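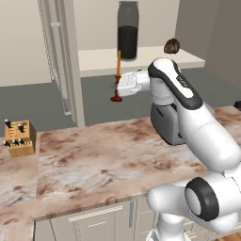 Who can apply for a Hosville Warm Kitchens grant this winter?

Any household in the Hosville area that rents or owns its home and has been without a proper working kitchen for 6 weeks or more can apply, and so can anyone who looks after a relative in that position.

Hosville, 26 December 2021 – The Hutchins Fund is very happy to announce that its Warm Kitchens grants are opening again for the new year, with more money in the pot than we have ever had before and, we hope, a good deal less paperwork for the people who need it.

Each household can receive up to £2,000 towards repairs, plumbing, a cooker, a sink or whatever it is that stands between them and a hot meal at their own table. Last winter the fund helped 259 households, many of them families who had been getting by with a kettle and a great deal of patience, and we still get lovely letters from them (and the odd fruit cake, which is always welcome in the office).

"I grew up in a house where everything happened in the kitchen – homework, haircuts, arguments, the lot," said Yolanda Lyons, director of the Hutchins Fund. "When the sink is blocked and the cooker has gone, you lose the room where you all sit down together. We would love to hear from people early, before things get really miserable, so please do get in touch even if you think your case is too small."

The work itself will be carried out by Trirero, the building and plumbing firm based in Rasitz Road, which has agreed to keep its prices at last October's level until the spring. Its fitters will visit each home first to talk through what is needed, and tenants will be asked for a short note from their landlord before any work begins.

"We've all got our favourite jobs, and mine is a stubborn old waste pipe," said Folke Öberg, who runs the plumbing side at Trirero. "People apologise for the mess when we come in. Please don't. Put the radio on and leave us to it."

The form is now 3 pages long and can be filled in at home, over the telephone or at Hosville Library, where Leonie Lindemann will be on hand most mornings to go through it with anyone who would like some company while they do. Large print copies are kept behind the main desk.

Press enquiries: Wanda Baptiste, Hutchins Fund press office, Hosville. Interviews with Yolanda Lyons can be arranged at short notice.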